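About us

Hello! I'm Fatima, and I run Goma, a small toy library and play room with one very long waiting list for the pretend greengrocer's. We lend out play food, mostly, which makes people laugh until their own child has spent a whole wet afternoon selling them the same bunch of grapes.

I started with a single crate in my hallway. Now there are 1038 pieces on our books and 55 families who borrow from us, and the fruit and veg still go out faster than anything else (long green things especially, I couldn't tell you why).
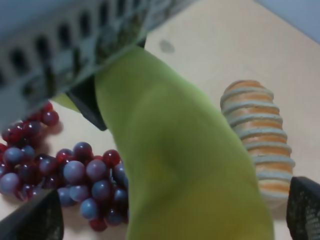
Bello Oyelaran joined me in the second year. He'd been mending toys at Skundby and he's far more patient than I am, so he does the sorting and the repairs while I do the phone and the tea. We check everything on the big table when it comes back, and then it goes into a drawstring bag with a list tied to it. If your list says grapes and you haven't got grapes, ring us!

Membership is £19 a year and you can keep a bag for a month. We also do boxes for nurseries, and Omoregie Nursery has had one from us every March since we opened. 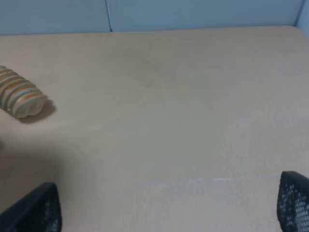
I do like the table best at the end of the day, I must say. Bello goes over it with a cloth and we talk about what to buy next. He wants a fish counter. I want more bread, as the loaves get chewed. We're upstairs at Ison House, open from ten until three, and you're welcome to come and play before you join.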